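# Where the Knives Go

Storage for kitchen knives is usually decided last, after the cabinets, the appliances and the lighting, and it gets whatever space remains. In most kitchens that means a drawer. A drawer is closed and cheap, and it is hard on edges. Blades slide when the drawer opens and strike whatever lies beside them. A chef's knife sharpened in September can need work again within weeks if it shares a tray with a can opener and a steel ladle.

The magnetic strip addresses the contact problem. Each blade is held flat against a bar and touches nothing else. The common objection is wall space, which a small kitchen rarely has within reach of the board. The side of a refrigerator is an underused alternative. It stands at working height, it often faces the counter, and in many layouts it carries nothing but a calendar.

Two mounting methods apply. Strips with a magnetic back hold directly to a steel side panel and can be moved in seconds. Strips meant for screws should never be screwed to a refrigerator, as the panel may conceal refrigerant lines; adhesive pads are the substitute. Stainless finishes vary in how well they hold a magnet, so test the panel first with a small one.
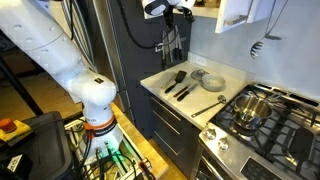 Orientation is a matter of habit. Handles up and blades down suits a strip mounted above elbow height: the hand closes on the handle and the knife comes away in a short lift. To release it, roll the spine against the bar so the edge leaves first. Pulling the knife straight off drags at the magnet and tends to end in a jerk – the usual cause of a chipped tip or a nicked knuckle.

We compared bars from Biltel, Hornora and Zarmont on a painted steel panel. The Hornora is the longest at 400 mm and the only one with a continuous magnet. The Biltel, at 326 mm, uses separate magnets with weak spots between them, and a paring knife placed over a gap will slip. The Zarmont has a wood face, kinder to the edge, though its grip on heavy blades is lower. Le Goff sells a similar bar for screw mounting only, so we left it out.

Whatever the bar, the counter beside it does the rest of the work. Knives in use belong flat, parallel and set back from the front edge, with spatulas and other long-handled tools alongside. Butcher block tolerates a dropped blade better than stone, but it stains if a wet carbon-steel knife is left on it. Wipe each blade dry before it goes back on the bar, and clean the bar itself every 2 or 3 weeks with a damp cloth. Metal dust from sharpening collects along the magnet and will scratch a polished blade.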